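Evander Ritchie
7 December 2024

My uncle left me a wool suit and it took me 16 years to do anything with it. A few notes on secondhand tailoring for anyone in the same spot.

First thing I learned: pinstripe on wool flannel is usually soft at the edges. Dotty, even. I used to think that meant it was worn out.
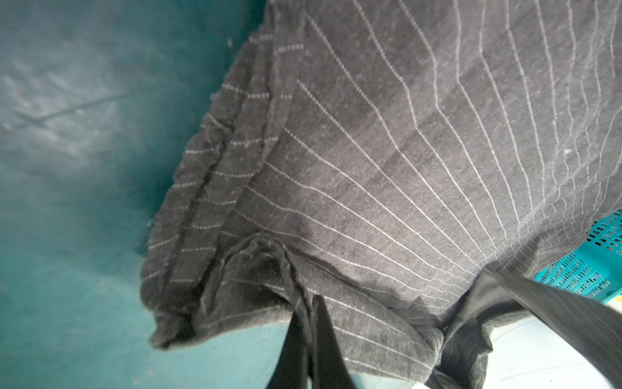
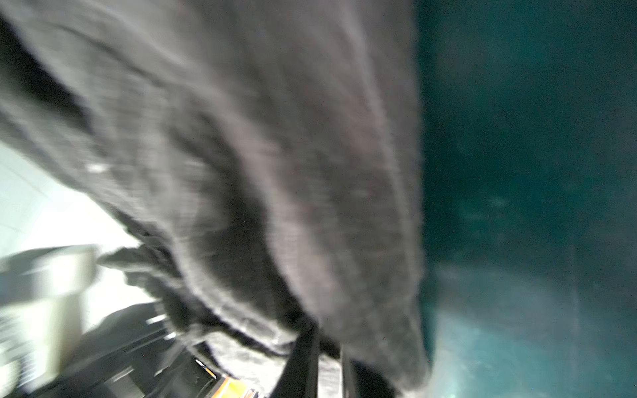
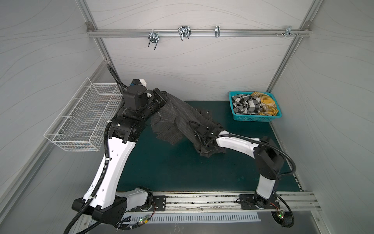

Dark gray cloth, three views. Pinstripes show best in the first.

Check the shoulders before anything else. Sleeves and waists can be changed for fair money. Shoulders mean taking the whole jacket apart, and most shops in Hartley will tell you no.

Next, the seat and the inner thigh. Hold the trousers up to a window. If light comes through, walk away — a patch there never lasts.

I paid $70 to have my uncle's jacket taken in at the sides and the cuffs let down. The tailor in Sulldale quoted me 2 weeks and took until March. Good work, though.

Dry cleaning: less than you think. I brush mine after wearing it and hang it by an open window overnight. It gets cleaned once a year.

Moths. Cedar smells nice and that's about all I can say for it. Wash or freeze anything wool before it goes in the closet, then use a zip bag.

Somebody will ask about fused vs. canvassed. Pinch the cloth below the bottom buttonhole and pull the layers apart. If you feel a third one floating in between, it's canvassed.

Going to look at an overcoat in Hudmont next. Will add to this if I buy it.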